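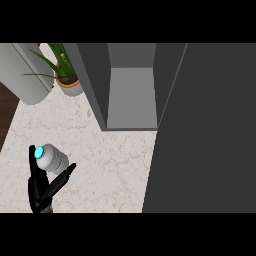 The night team at Unduvex used to start every shift with a tidy. Tubs, caps, small bottles, anything that had ended up on the floor of the sample rooms had to be picked up by hand before the real work began. "Three hours of bending down," says the shift lead, laughing. "My knees remember it very well!"

Since November the robots have done most of it, and she is delighted. We meet at 6 in the morning in the Dedlow building, where she has a screen open on the simulator. Every new pick-up job gets practised there first, and her team now decides which ones. "They asked us what we actually find lying about. So we made a list – bottles, mostly, at every silly angle you can think of – and the people at Tramov built rooms to match." The team has looked through 3,017 practice runs so far, marking the grips they don't like.

Was anyone worried? "Oh, yes. I was! I've been here 13 years and I thought, well, that's me finished." Nobody on nights lost their post, but the jobs did change. Two cleaners have moved over to checking runs, and one of them has become the person everybody rings when a gripper squeezes too hard. "She can spot a bad hold before I've put my glasses on. She's brilliant at it."

There are grumbles too. The checking is done sitting down, the chairs are dreadful, and some of the team miss having a chat while they work. A rota that mixes floor and screen time is being tried on the second floor, and she wants it on every floor by spring.

For now she has another 900 runs to share out before the day shift comes in.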